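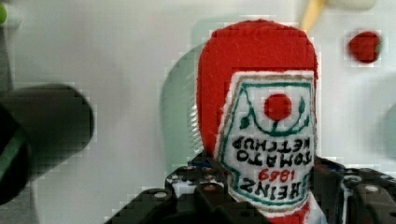 2 min read

Priltmont Community Kitchen: progress report, 6/9/20

Reporting against the second stage of the grant. Work on the cold store and the drainage run is complete. Work on the ventilation is behind schedule and is covered in its own section.

Cold store

The compressor was replaced and the door seals renewed on both units. Logged temperatures have stayed within the limits set in the grant agreement. The old compressor was returned to Dijkstra for credit, and the amount has been entered under recovered costs.

Drainage

The floor channel was relaid with a steeper fall and 65 feet of new pipe. One inspection cover had to be moved because it sat under the planned sink line. The extra cost was $608, met from contingency.

Ventilation

Follel delivered the extract fan with the wrong mounting plate. A replacement is on order. Until it is fitted, cooking sessions are limited to two per day, and the fryer stays isolated.

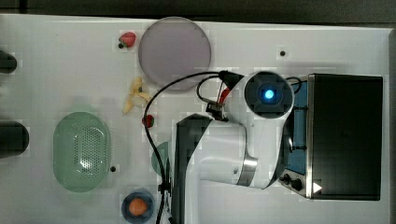 Pratereck asked whether the session limit could be lifted if the side doors were kept open, and was told that the permit is tied to the extract rate - open doors do not count toward it.

Spending and next steps

Spending to date is about 5 percent under the approved budget, before the ventilation balance is paid. We request no change to the total. We do request that the completion date for ventilation be moved to December, with the final payment held until the airflow test certificate has been supplied.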